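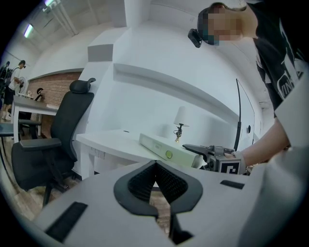
On May 9, 2026, Salamatu Darko wrote:
> Does anyone know when the retake results come out? The Clulavbridge
> site still says July and nothing else. My son missed the math pass
> mark the first time and needs the new score for his Baidoo
> application. Also, is the fee for a recheck still 15 dollars?

Salamatu,

The office told me the retake results will be posted in the second half of July. They go up on the Zustden portal first, and the paper copies follow by mail. You need the candidate number from the retake slip – the old number from the spring will not work.
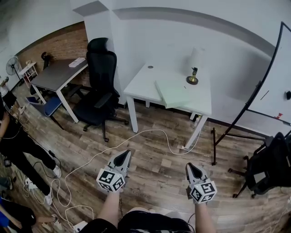

The recheck fee is now 20 dollars per paper, and the form has to be handed in on paper at the front desk. Fill it out in black ink and sign both pages. Lay the form flat and well back when you write. A board set at an angle with a corner out over the front of the table, like the pale green one on the small white table, is easy to bump when you are signing.

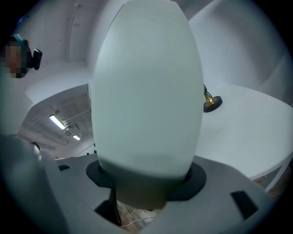

One parent asked me off-list whether a retake score replaces the first one if it is lower. No, the higher score stands. The pass mark is 60 in math and 70 in the language paper, same as before.

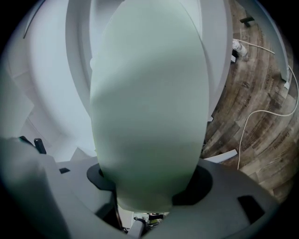 Pale green egg shape in its dark collar.

Baidoo accepts a printout from the portal until the paper copy arrives. I don't know about Pramix – if someone has applied there, please post what they told you.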